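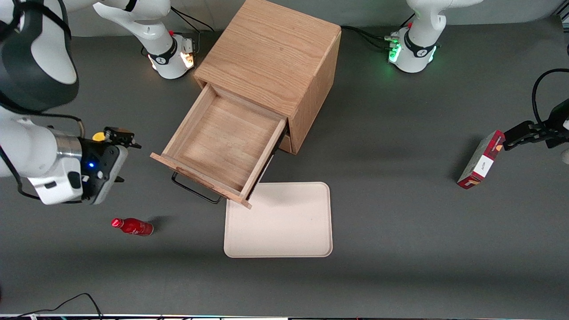 Course notes > Physics 2 > Week 7 > Damping

Reading time: 2 min

Anything that oscillates loses energy, and the quality factor Q tells you how slowly. Q is 2π times the energy stored, divided by the energy lost per cycle. A church bell has a high Q. A pillow does not ring at all, and its Q is low enough to be embarrassing. Stiffness and mass set the frequency; friction, air and sloppy joints set the Q. A long robot arm reaching in beside an open wooden drawer is a spring with a mass on the end, whatever the catalog says, and you would estimate its Q the same way as for a ruler clamped to a desk.

Light damping: the amplitude falls as exp(-ω₀t/2Q). After Q cycles it is down to exp(-π), or up to 5 percent of the start if you round generously - and in the lab you will.

Critical damping: Q = 1/2. Fastest return without overshoot. Students like this one because it has an answer.

For October: read Khasawneh, chapter 7, and find Q for a resonator with a ring-down of 999 cycles. Show units. Q has none, so show that.

Hussam Moussa

Related
Driven oscillators and resonance
Coupled pendulums
Reading a ring-down trace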